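De : Akihiko Yagi
À : liste de diffusion du club de robotique Bretora
Date : 29/01/2026
Objet : Re: Coupe Lendport, atelier préhension et calendrier

Mesdames, Messieurs, chers membres,

Je réponds au message de M. Sembiring, reproduit ci-après.

> Le 2e groupe souhaite savoir si le créneau de préhension est maintenu et si le budget voté en décembre couvre les pièces de rechange.
> Bayu Sembiring

Le créneau est maintenu. Le budget voté s'élève à 1 123 euros, dont 400 réservés aux pièces. 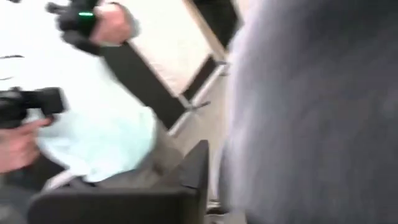
Le solde finance l'inscription à la coupe, soit 250 euros par équipe, et une partie du transport jusqu'au site de Grotanden. Les équipes qui n'ont pas transmis leur fiche technique sont priées de l'adresser à M. Kamarul Pillai. Le règlement impose plus de 46 essais consignés au carnet de bord, signés par l'encadrant.

M. Yoga Chin assurera la relecture des carnets. Les essais réalisés sur l'ancienne version du programme Goh restent recevables, à condition que le numéro de version soit indiqué en tête de page. 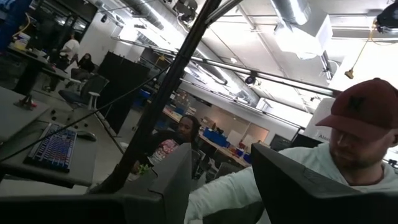

Un étudiant inscrit après la rentrée peut-il piloter le bras lors des épreuves ?
Tout membre à jour de cotisation peut piloter, dès lors qu'il a validé la séance de sécurité auprès de M. Slamet Osman.

Les demandes de pièces doivent me parvenir par écrit, avec la référence et le nom de l'équipe.

Veuillez agréer, chers membres, mes salutations distinguées.

Akihiko Yagi
Responsable pédagogique, club Bretora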